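1/ Posting the running notes for the Bernville show in one place, as people keep asking me in separate messages. Doors are at the old feed hall on Gallimari Street. Four acts, one stage, one night in November.

2/ Order of the night is settled now. Erick Obura opens, solo guitar. Then Filipa Rocha with her trio, then Dremo, then Hanne Thoroddsen to close. Dremo asked to swap with Filipa and she said yes, so if you saved the first version, throw it out.

3/ Tickets are 60 at the door and a bit less if you get them early from the record shop. The hall holds more than we are selling. We stopped at 100 seated places plus standing room along the back wall, and the seated ones are nearly gone.

4/ Yabsira Fikre is doing the sound. She did the spring show too, the one where you could hear the upright bass from the parking lot. She wants everybody's stage plot by the end of the week. Two are in. Erick, yours is one line long and she has questions.

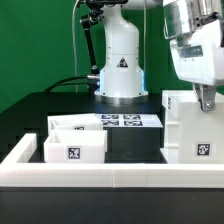 5/ LOAD-IN

Back door only. The front steps are being redone and the ramp is closed. Park on the gravel side, unload, then move your car to the church lot. The pastor is fine with it until midnight.

6/ Erick can come whenever he likes after lunch. Filipa's group has the piano to deal with, so they go first on the line check. The piano gets tuned that morning and nobody touches it after that except Filipa's player. Please don't set drinks on it. Last year there were rings on the lid and I spent an evening with furniture polish.

7/ Dremo are bringing their own drum kit. Hanne's drummer will use it with his own snare and cymbals. Both drummers have talked and agreed. Bass amp is shared by all. It's the hall's amp, it's heavy, and it has one bad caster, so lift that corner.

8/ Set lengths: Erick gets half an hour. Filipa and Dremo get 45 minutes each. Hanne has 70, including whatever she does for an encore. The hall has a hard stop at 11:30 and the neighbors across the road do call.

9/ Someone asked about Zaid Nassar. He's not on the bill as an act. He is sitting in on oud with Hanne for three songs, including "Abu Hammour," the long one from her second record. He flies in the day before and they rehearse that evening at my house. Street parking is tight, so go easy on my neighbors' driveways.

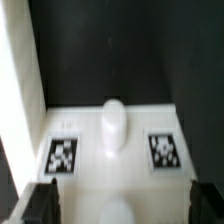

10/ I heard a rough recording of the two of them running that song over the phone. The middle section is slower than on the record and there is a lot more space in it. I liked it better. Hanne says the ending isn't worked out yet.

11/ Merch goes on the long tables by the coat rack. Each act gets one table. Bring your own change and your own person to sit there. The hall doesn't take a cut. Hanne's new record won't be ready in time, so she will have the first two and a few shirts.

12/ Food: soup, bread and pie from the kitchen window until the second set starts. Coffee all night. Acts eat free. If you can't have dairy, tell me this week, since the soup is the cream one unless I hear otherwise.

13/ For anyone driving in from the south, the bridge is down to one lane. Add 20 minutes. The county road past the grain elevator is longer but it moves.

14/ Correction to 3: the record shop has run out of the early tickets. A few more go over there tomorrow afternoon. Please don't call them, they have one phone and one guy.

15/ Correction to 8: Dremo want 40 minutes, not 45. Filipa gets the extra five. I'll put the new times up on the dressing room door.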